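Grutura assembly cell, open day at Collosham
Review by a small workshop owner
Rating: 4 out of 5

I have a workshop where we repair and refit used office computers, and for a long time I wanted to see an assembly robot doing this kind of job outside of a sales film. In September the Grutura people opened their hall in Collosham for visitors, so I took the early train and stayed until they switched off the lights.

The entrance was free but you must register before. They had three cells running. Two of them were packing and sorting, and I passed them quickly. The third one was the reason of my travel: one arm with a two-finger gripper, which puts parts into a desktop computer. The parts wait beside it in a printed holder and the arm takes them from there.

What I liked first is that they did not choose a easy computer. It is a used Dell tower lying on its side, with the cables still inside and the drive cage taking a lot of room. In my own work the memory is the part where new people make mistakes. They push on one end only, or they push before the module is straight. I wanted to see how a machine manages this.

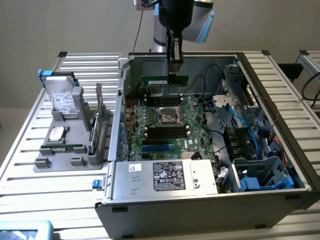
The arm goes down slowly, more slowly than I expected, and it makes a short stop above the slot before it pushes. The operator told us this stop can be made shorter in the settings, but they keep it long for the open day. I watched 50 insertions and wrote a mark in my notebook for each one. Three times the arm gave up and went back to try again, and one time the operator had to help. For a demonstration with public I find this a fair result, and they did not hide the bad ones.

The software is called Pidatham and I was allowed to try it for some minutes. Teaching a new position is simple enough. The error messages are less good – I got "Error 87" and had to ask what it means. The printed manual from Navaratnam, who sells the cell in our region, has a list of the codes, but I would prefer to read it on the screen.

About the price they were open. The holder made for your own parts costs 300 pounds, and the yearly service is 4,000 pounds. The cell itself they only quote after a visit to your workshop. For my size it is too much today. For a company which refits the same model all week I think it is worth to ask.

One star less for the error messages and for the coffee machine, which was empty before eleven.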